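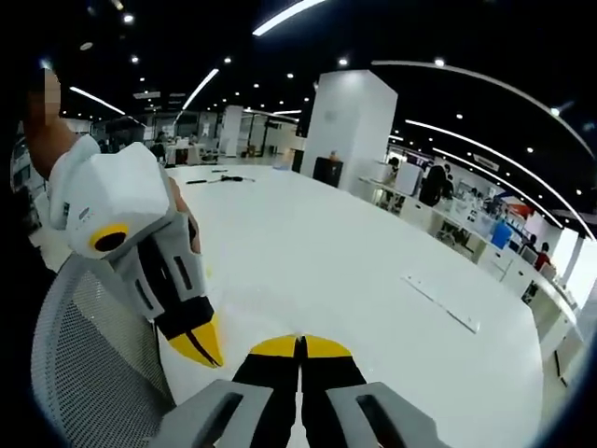 The refurnishing of the open floor at Flukeck will proceed in September on the terms circulated earlier, with the changes set out in this message. Facilities has received a number of replies to the first notice, most of them concerning the large shared tables, and the two questions raised by Mwende Mosoti (quoted in full at the end) are answered for the benefit of the whole list. The white table nearest the square pillar will remain where it is. The small black cabinet at the foot of that pillar will also remain for the present, although whatever is kept on top of it, including the item with the orange top, should be taken away by its owner before the floor is cleaned. Staff are further asked to look at the tabletop itself. A faint yellowish smudge on a white surface is easily overlooked in daily use, and the cleaning contractor has asked that marks of this kind be reported in advance so that the correct product can be brought.

Print
E-mail

1. Tables

The replacement tables are from the Lunerard range and will be supplied by Todorova. They have a white finish and a depth close to that of the present tables, so the walkways will not change. Each top has a cable opening 100 mm across, fitted with a cover. Cables that now run over the surface should be routed through this opening once the new tables are in place. Facilities will supply ties and clips on request – please do not use adhesive tape on the new tops, as it lifts the edge finish when removed.

Tables that are being retained will be cleaned and leveled. No one needs to be present for the leveling, but the surface must be clear by 4:00 p.m. on the afternoon before the work. Small tools, measuring strips, loose cables and the like should be returned to their drawers or placed in a box marked with the name of the group. The movers have been instructed not to sort anything. Unmarked items will be taken to Room 759 and held there until the end of the following month.

2. Chairs

Mesh-backed office chairs stay on the floor. The earlier notice stated that all chairs would be replaced, and that statement is withdrawn. Following a review of the budget, the chairs will be inspected and only those with a damaged back or a failed height adjustment will be exchanged. The sum set aside for this purpose is $1,840, which will cover repairs as well as exchanges. Requests should name the fault. A request which says only that a chair is uncomfortable will be passed to the workplace assessment service and handled separately.

Staff who have adjusted a chair to their own needs are advised to tie a label to the underside of the seat. Labels on the mesh come off, and in past moves several people at Vitance spent a good part of a morning looking for chairs that were one table away.

3. Pillars and storage

The fire safety inspection did not object to low cabinets standing against the pillars, provided that they do not project into the marked walkway. Tall shelving will not be permitted in these positions. Groups that need additional storage may apply for a share of the wall cupboards on the north side, using form 282, which is available from the Facilities desk. The form asks for the approximate volume of material to be stored. An estimate is sufficient.

4. Glass partitions and doors

Nothing is to be leaned against the glass partitions during the move, including flattened cartons. The glazing film was renewed last year and scratches cannot be polished out. Doors at that end of the floor will be held open while the tables are carried through, and some noise should be expected in the meeting rooms. Groups with calls scheduled at that time may book a room on another floor in the usual way.

5. Questions

Further questions should be sent to this list and not to individual members of the Facilities office, so that the replies can be read by everyone affected. A floor plan showing the final table positions will be posted beside the Facilities desk when Todorova has confirmed the delivery.

Obadia Kashindye
Facilities and Workplace Services
Vitance

Mwende Mosoti wrote:

> Dear Facilities,
>
> Thank you for the notice on the new furniture. I am writing on
> behalf of the groups who share the large tables, and we would be
> grateful for clarification on two points.
>
> First, the notice says that tables "in the central area" will be
> replaced. Does this include the one by the pillar? We had it
> leveled in the spring and would prefer to keep it. If it must go,
> we would need some days' warning to clear our things.
>
> Second, is the black cabinet considered part of the table, or is
> it a separate piece of furniture? It does not appear on the
> inventory – at least not on the copy I was given – and we would
> not like to see it removed on that account.
>
> The chairs are, in our view, in acceptable condition, and we
> would not object if the money were spent elsewhere.
>
> With kind regards,
> Mwende Mosoti

Print | E-mail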